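Put the Snacks in One Box and Leave the Lid Off

Most advice on household clutter starts with getting rid of things. I have no quarrel with that, but it does little for the stuff that comes into a house every week and is meant to be eaten. Individually wrapped snacks are the worst of it. They are small and light and they arrive in large numbers. In most homes I know they end up in five or six places at once, and by January somebody is throwing out a bag of crackers bought for the summer.

My view is that a household should keep its wrapped snacks in one open box, in the room where people eat them, and that the box should set the limit on how much gets bought. I have kept to this for seven years and I want to argue for it, because the usual advice goes the other way. The usual advice is clear bins with tight lids in a pantry, sorted by type, with labels.

I did the bins first. I bought a set from Clandau, the stacking kind with the clip on each side, and I spent an afternoon sorting. Sweet went in one, salty in another, dried fruit and nuts in a third. It looked very good for nine days. Then a mixed bag came home from the store and had to be split among three bins, and the person who brought it home put it on the counter instead. I don't blame that person. Opening three lids to put away one bag of groceries is too much work for what you get.

The other trouble with bins is that they hide how much you have. A bin with a lid goes on a shelf above eye level, and a half-full bin looks about the same as a full one from below. So people buy more. I once emptied ours and weighed the contents, and there were 343 grams of a single kind of rice cracker that none of us liked much. We had bought it twice.

An open box on a table works differently. You look down into it every time you walk past. You can see when it is full, and when it is full you don't buy any.

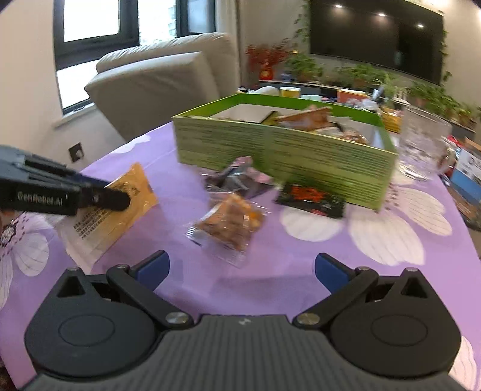
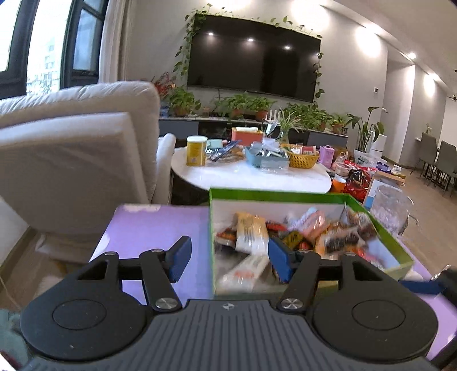 Size matters more than anything else about the box. Mine is a plain cardboard one that a Jokico kettle came in, and it holds plenty for a week with three people in the house. A box can be much prettier than mine, like the green-rimmed one with white inner walls, and the rule is the same: the pile may come up to the rim and it stops there. The pile in that box has orange, white, pink, brown and yellow wrappers all mixed together, and I would leave it that way. Sorting by color or kind is where these systems start to fail. With a mixed pile, putting something away means dropping it in.

I will grant that a mixed box has a bottom, and that things go to the bottom and stay there. My answer is to tip it out on the table every so often. It takes a few minutes. Spread out flat on a tablecloth, the packets show you quickly which ones have been squashed and which ones have been passed over. Anything passed over twice goes to work with me, where it is gone by lunch. Anything open gets eaten or thrown away on the spot. Then the rest goes back, oldest on top.

Long bars are a small nuisance. They don't lie flat once the box is half full and they prop up everything else. I stand ours along one side. Crinkly packets with a lot of air in them are a bigger nuisance, as they take up room and weigh nothing. A 200 gram bag of chips can fill a third of the box, so we count big bags as kitchen food and keep them in the cupboard. The box is for single servings only.

People raise two objections when I describe this. The first is that snacks in plain sight get eaten faster. In our house they did, for a couple of weeks, and then it leveled off. I can't promise it would level off in yours. If you are trying hard to cut down, a box in the living room is probably a bad idea and you should ignore me.

The second objection is looks. A heap of shiny wrappers is not what anyone wants on a good table, and the storage companies know it. Tehrani sells a lidded snack chest in walnut that costs more than our table did. Pluren has a tower with drawers that turns on a base, and I have used one at a relative's house – the drawers stick and everyone digs in the top one. Neither does anything a box can't. I would put the money toward the furniture, or a plant, and accept that a room where people sit and eat is going to have food in it.

There is a middle position, which is a basket. Baskets look better than boxes and I understand why people like them. My complaint is that one basket tends to become two. The second starts out for something else, batteries or hair ties, and before long there are crackers in it. After that you are back to searching in several places, and you have lost the only thing the system was good for. If you want a basket, get one, and take the other one out of the room.

I have also been told to keep a list. I tried that too, on the side of the fridge, and the last entry on it is from the week I put it up.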